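Sarine Beeswax Furniture Polish, 300 ml tin

I make this one in small batches in my kitchen in Thibodeau, and it's still my favorite thing in the shop! It's beeswax, a bit of orange oil and nothing fancy. Rub on a thin coat, wait 30 minutes, then buff with an old T-shirt — I use socks, to be fair. One tin does around 40 chairs (or one very thirsty sideboard). Ships in a cardboard sleeve, lid taped down.

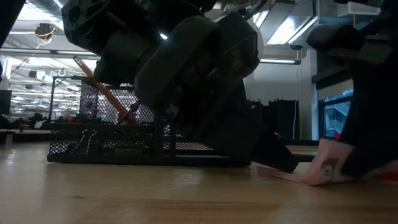

Can I use it over old varnish?
Go ahead, just wipe the dust off first and keep the coat thin.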